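The Load-Factor Question in Small Flex Buildings

When Mavis Kasprzak toured the second floor at Flitbridge in March, the listing gave one number for the suite and her tape gave another. Both were correct. The listing quoted rentable area, which includes a tenant's share of corridors, restrooms, the lobby and the electrical room. Her tape measured the space inside the walls.

The ratio between the two is the load factor, and in small flex buildings it moves around more than most tenants expect. A single-story building with separate entrances may carry almost no common area. Put a second floor on it, with a stair, an elevator and a shared hallway, and the upstairs tenants begin paying for square feet they can't furnish.

Flitbridge is a two-story building with 14 suites. Eight are at grade, with roll-up doors and direct access to the parking lot. The other six are upstairs. The previous owner applied one load factor to all of them, a common practice and an easy one to administer. Ground-floor tenants were in effect helping to pay for an elevator they had no use for.

Hadov, the firm that now manages the property, split the calculation in two. Floor common area goes to the tenants on that floor. Building common area, meaning the main lobby, the fire riser room and the meter closet, is still shared by everyone.

"The rent roll barely changed in total," said Digby Lowther, who handles leasing for Hadov. "What changed was who paid it. Two of the upstairs tenants called me the same afternoon."

Tamás Hajdu represents tenants in buildings of this size and was on the other side of several of those renewals. His advice is to ask for the measurement standard by name and by year, and to have it written into the lease. Standards are revised, and a landlord who remeasures under a newer version may find area that was not rentable before. Covered balconies are the usual case. Without a clause fixing the area for the term, the tenant can receive a larger suite at renewal without a wall having moved.

He also asks for the drawing. A schedule of areas is only a table, and errors in it are hard to find. On a marked plan, a shaft that has been counted as floor space is easy to pick out.

Operating expenses follow the same arithmetic. A tenant's pro rata share is normally its rentable area divided by the rentable area of the building, and the denominator deserves as much attention as the numerator. Some leases divide by leased area, so that vacancy raises everyone's share. At 70 percent occupancy, the difference on a triple-net lease is large enough to cancel a negotiated rent reduction. Hajdu asks for the whole building as the denominator, leased or not, and gets it more often than he used to.

Vilmos Gulyás, an architect at Hegedűs, remeasured Flitbridge for Hadov. The work took longer than planned because the upstairs demising walls had been moved at least once and the old plans did not show it. One suite had been billed for a closet that opened into the suite next door. He found the opposite error as well: an alcove beside the rear stair that one tenant had fitted out and no lease described.

Mariann Balogh runs Fedirik, a light assembly business that moved from an upstairs suite to one at grade when its lease ran out. She compared the two on cost per usable foot, with expenses included. The ground-floor suite had the higher asking rent and came out cheaper. The roll-up door was not part of her calculation, though she says the freight carrier prefers it.

Kasprzak did sign upstairs — for a fixed area, with the plan attached as an exhibit and the whole building in the denominator.
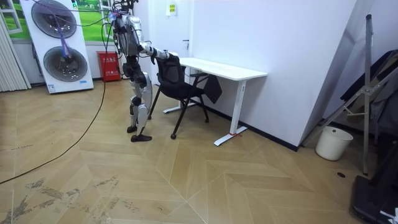 Her lease also limits remeasurement to cases where the building is physically altered. Lowther says Hadov will offer the same language to the remaining upstairs tenants as their terms come up, with the area in each case taken from the Gulyás plans.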